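第四讲讲义：示范数据是怎么攒出来的

课程：机器人学习中的数据采集
讲义整理：Kieran Mulcahy
配套材料：Matheson 实验手册第二章，Julto 回放工具（上机课用）

上一讲我们花了很长时间讨论策略网络的结构，大家听得很投入，笔记记得很漂亮。这一讲讲数据，按往年经验，投入程度会明显下降。请坚持一下。期末项目里把时间耗光的，几乎都是这一讲的内容。

一、先把任务说清楚

本讲的例子是双手整理一块灰色长绒织物，用两只手持夹爪完成。任务单上写的是“展开、抚平、对折”，一共六个字，Toshio Mizuno 和 Ingeborg Nägeli 为这六个字争论了一个下午。争论的焦点是“抚平”。毛绒织物永远不会真正平，绒毛朝哪边倒都有人不满意。最后定下来的判据是：四条包边都能看见，没有超过一指宽的隆起。

写任务定义时，请至少回答下面几个问题，写在记录表第一页，用完整的句子：

起始状态允许有哪些样子？卷着的、团着的、折了一半的，都算吗？
什么时候算结束？由谁说了算？
中途失手，是接着做，还是作废重来？
两只手各自负责什么？允许交换吗？

第三个问题最容易被跳过。跳过之后，你会得到一批数据，其中一半的人失手后会补救，另一半的人失手后会把夹爪放下来叹气。模型两样都会学。叹气它学得尤其快，表现为停在半空不动。

二、起始状态要有意识地打乱

人是很爱整洁的动物，采集员尤其如此。放任不管的话，每一条示范开始之前，织物都会被摆得端端正正，边与桌沿平行，像要拍产品目录。用这种数据训练出来的策略，在端正的织物面前表现优异，遇到一块歪了十几度的就开始怀疑人生。

所以每条示范之间要有一个“弄乱”步骤，而且弄乱的方式也要列出来轮换。我们的清单里有：一端卷起、一角翻折、整体对角放置、对折后错开、随手一扔。“随手一扔”看似最随机，其实每个人扔东西都有固定的手势，Ivan Yurchenko 扔出来的形状我现在闭着眼睛都能画。
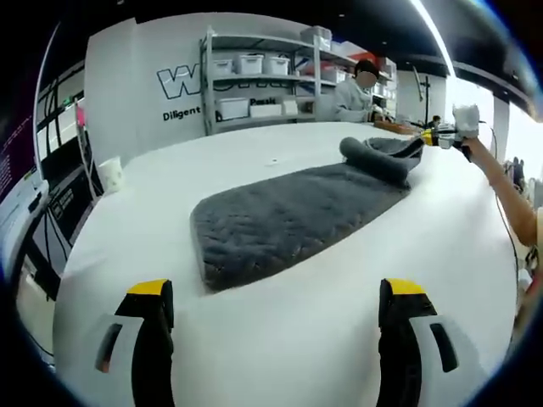 图 4-1 远端卷成圆柱状的起始状态，右侧为第二只夹爪。

卷起的情形值得单独说。卷起的部分遮住了下面的边，夹爪必须先决定从哪里下手：从卷的外沿拨开，还是夹住松开的那一层往外带。两种都可以，但同一个采集员在同一批里请只用一种，并在记录表的“策略”一栏写明。混着用也不是不行，前提是你知道自己混了。最麻烦的是混了而记录表上写着“同上”。

顺便提一句“同上”。记录表里禁止出现“同上”。Tomás Tierney 曾经追着一串“同上”往前翻，翻到第一行，第一行写的是“见上次”。

三、双手分工

双手任务的好处是自由度高，坏处也是自由度高。常见的分工有两种。

固定与牵引：一只夹爪压住或夹住一端，另一只做动作。适合拉直、翻角。
对称同步：两只夹爪各夹一角，同时抬起、同时移动。适合对折。

初学者喜欢一上来就做对称同步，因为看着帅。实际操作时两只手的速度总有差别，织物会慢慢转起来，最后折出一个任何几何课本都不收录的形状。建议先练固定与牵引，等手稳了再说。

如果是两个人各持一只夹爪，还要多一件事：口令。我们用“夹、起、走、放”四个字，由牵引一侧的人喊。不要用“好了吗”“好了”这种问答，第三次之后你们就会分不清“好了”是在回答还是在下令。口令不进训练数据，但口令造成的停顿会进。看轨迹时常能看到两只夹爪一齐悬停半秒，那就是有人在等对方说话。

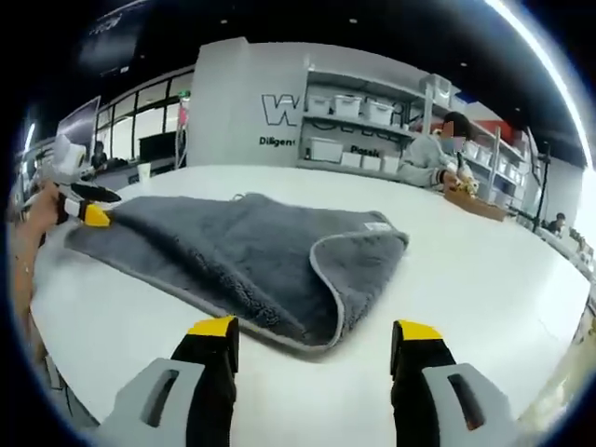

四、夹取动作的几条细则

1. 接近时夹爪张开，张开的幅度要有变化。每次都张到最大，模型会以为世界上只有一种张法。

2. 夹包边，别夹绒面。绒面夹起来手感很实，但里面大半是毛，一提就滑。包边薄一些，夹住了就是夹住了。

3. 夹住以后停一下再提，停顿要短。停顿是为了让你自己确认，也让后期标注的人能找到分段点。停太久的话，见上一节关于悬停的抱怨。

4. 角翻起来时不要直接往下拍。拍是很解压，可是夹爪末端的位姿在那几帧里会抖得没法看。请夹住角，向外带，再放下。

5. 夹爪自带的相机要能看到自己的指尖和目标。有人习惯把手腕压得很低，结果画面里是一大片灰色绒毛，没有边，没有角，没有任何可以学的东西。这种片段在审查会上被称为“近距离欣赏”，一律作废。

6. 放开织物之后，把夹爪退到离织物一掌远再结束录制。许多人在松开的一瞬间就按停，于是模型学会了松开，却没有学会离开。

五、环境里的其他东西

经常有同学问要不要先把桌面和背景清干净。答案取决于你想让模型在哪里工作。如果它将来待在一个四面白墙、桌上只有一块织物的地方，那就清干净，同时请告诉我这个地方在哪里，我也想搬过去。

一般的房间里有架子、有盒子、有屏幕，有人坐在桌子后面忙自己的事。这些留着就好，它们提供的变化比事后在图像上加噪声要自然得多。需要避免的是与任务进度挂钩的变化。Statolville 的那批数据出过这样的事：采集员每次对折完成后都顺手把杯子挪到左边，模型很快发现，看杯子比看织物省事。评测时我们把杯子拿走，它就不肯收工了。

因此规定如下：一条示范进行期间，桌上其他物品不动；两条之间可以动，想怎么动怎么动，但不要形成规律。坐在附近的人可以正常做事，不必屏住呼吸，也不必特意表演做事。

光照同理。白天有窗光，傍晚只有灯光，两种时段都要采。七月份那一批几乎全是上午录的，原因是下午太热，大家的意志力不够。模型到了傍晚果然也没什么意志力。

六、一个批次怎么走

以实验课的安排为例，每组一个批次，流程如下。

开机，核对两只夹爪的时间同步。同步差一点点，后面对齐时就差很多，别抱侥幸心理。
录一段空动作：两只夹爪指尖相碰，分开，再相碰。这一段用来检查同步和标定。
每人连续采 12 条，然后换人。连续太多会累，累了之后动作会变得很省，省到跳步。
换人时填记录表，填完才能走开。
全组采完，当场回放，至少看 11 条，要包括每个人的第一条和最后一条。第一条通常太慢，最后一条通常太快，把这两条放在一起看很有教育意义，对当事人尤其如此。 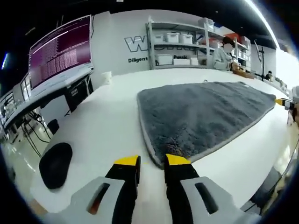 图 4-2 对角摆放，织物近角靠近右指，第二只夹爪位于画面右缘。

对角摆放请给足比例。它对双手的要求与正放很不一样：两侧的伸展距离不等，离身体远的角往往要侧过身去够，手腕的角度也跟着变。采集员会本能地先把织物转正再开始。请忍住。如果确实要转，转的过程也必须录进去，并且在“策略”一栏写“先转正”。偷偷转正之后再按录制，等于把最难的那部分工作留给了一台没人教过它怎么转的机器。

七、审查与取舍

去年的课程数据集里，第一轮审查作废了 131 条。交上来的理由五花门八，归并之后主要是这几类：

失手后没有按任务定义处理。
夹爪相机长时间看不到目标。
录制开始时动作已经做了一半。
两只夹爪的记录对不上。
结束状态不符合判据，采集员坚持说符合。

最后一类最费口舌。判据写得再细，也会有人指着一个隆起说那是绒毛的自然走向。Ingeborg 的处理办法是让本人把自己的手指放上去比一比。隆起比手指宽，作废；比手指窄，通过。这个办法的漏洞在于各人手指粗细不同，现在统一用她的手指。

作废的示范请不要删，移到单独的目录，写上原因。失败的片段以后可以用来训练判断成功与否的分类器，也可以在下一届的第一堂课上放映。

另外，审查者和采集者不要是同一个人。人对自己的动作很宽容，回放时看到夹爪在空中画了个圈，会说那是在观察。

八、作业

以小组为单位，完成以下内容，交到 Kolico 课程空间。

为“对折一块毛绒织物”写一份任务定义，一页以内。写完请交给另一个小组，让他们只看文字照着做一遍，把他们做错的地方记下来。做错的地方多半是你们写错的地方。

列出五种起始状态，并说明各占多大比例，理由要写。“看着差不多”不算理由。

采集一个批次，附完整记录表和空动作片段。

从本组数据里挑出一条你们认为最差的，写半页说明它差在哪里，以及模型从中可能学到什么。往年这一题的平均质量最高，看来大家对批评组员很有心得。

阅读：Matheson 手册第二章的标定部分，包括脚注。脚注里写了夹爪两个指尖磨损不一致时该怎么办，实验课上必定会遇到，到时候请先翻脚注再来敲门。

下一讲由 Toshio Mizuno 主讲轨迹分段与标注，请带上本组的记录表，字迹要能让别人认得出来。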